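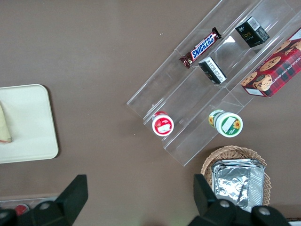 A Snickers bar on the upper tier of a clear stand, with two small black boxes

FOR IMMEDIATE RELEASE

Sundirbridge Snack Swap is back, and this year we've got the whole hall

SUNDIRBRIDGE, June 23, 2024 – Hi, it's Esi Agbenyega again. If you got last year's release you'll remember I promised to keep this one shorter, and I'm already pretty sure I won't manage it, so get yourself something to nibble on and we'll go from there.

The Sundirbridge Snack Swap returns this summer at the old Grimska ferry hall, doors at ten in the morning, tables open until four. Entry is free. You bring snacks, still sealed and in date, and you swap them for other people's snacks. That's the whole idea, and it's the same idea I had at my kitchen table when my cousin mailed me a box of plantain chips and I had nobody in the building who'd tried them. I knocked on a few doors, came home with a bag of salted licorice and a tin of shortbread, and thought, well, this could be a thing!

It has turned into quite a thing. Last year we swapped 3,792 items in one day (we write every one of them on a tally sheet at the door, and yes, my hand hurt). We only had the side room then, and by lunch the line for the chocolate table was out on the steps and blocking the bike racks. I'm sorry to everyone who had to climb over the railing. The ferry hall people have very kindly given us the main floor this time, so there's room for up to 200 tables and a proper way in and a proper way out.

A few things are new. The one I'm most excited about is the Corner Store, a long stretch of tables just for the everyday stuff. Some folks told me they'd stayed home because they thought they needed something rare from overseas, and that made me a little sad. A regular candy bar from the gas station is a treat to somebody who grew up with a different one, and I will happily trade you for it. Bring what you like eating.

We've also got Bruvano on board, the kitchenware shop on Mill Street, who are lending us display stands, bowls and tongs, and who'll be running the tea counter by the back windows. They aren't charging us for any of it. Tea is two dollars, refills are free, and the money goes toward next year's hall rental. Their lemon cake will be there too if I have any say in it.

And then there's the Sugawara table. The Sugawara family ran the candy store by the bridge until this May, when they closed the doors for good, and I think half the town learned to count change at that register. They're bringing their old recipe cards and will be showing how they made their sesame brittle, once at eleven and again at two. No sign-up needed, but the benches fill up fast – come a bit early if you want to see the pan.

How swapping works, for anyone who hasn't been: you hand your snacks in at the front desk and get one paper token for each. Walk around, pick what you want, drop a token in the jar at that table. Small items and big items both cost one token. People ask me every year if that's fair and I always say it's a snack swap, please don't bring a spreadsheet. We have printed 1,000 extra tokens, so we shouldn't run out before noon like we did last time.

Please keep it store-bought and sealed, with the ingredients on the package somewhere we can read them. Anything with nuts goes on the tables along the east wall, and there'll be orange signs hanging over those. If the label is in a language our desk crew can't read, we'll ask you to tell us what's in it, and if you're not sure, it goes on the east wall with the nuts. Nothing that needs a fridge, please. I loved the cheese idea, I really did, but the hall gets warm.

Kids are welcome and get one free token each at the door. The ramp is on the river side, parking is behind the boat shed, and the number six bus stops right outside.

If you write about food, or local goings-on, or you just want to come and take pictures of chips, ask for me at the front desk and I'll walk you around. I'm also glad to talk ahead of time, evenings are best.

Media contact: Esi Agbenyega, organizer, Sundirbridge Snack Swap. Messages can be left at the Bruvano counter during store hours.

###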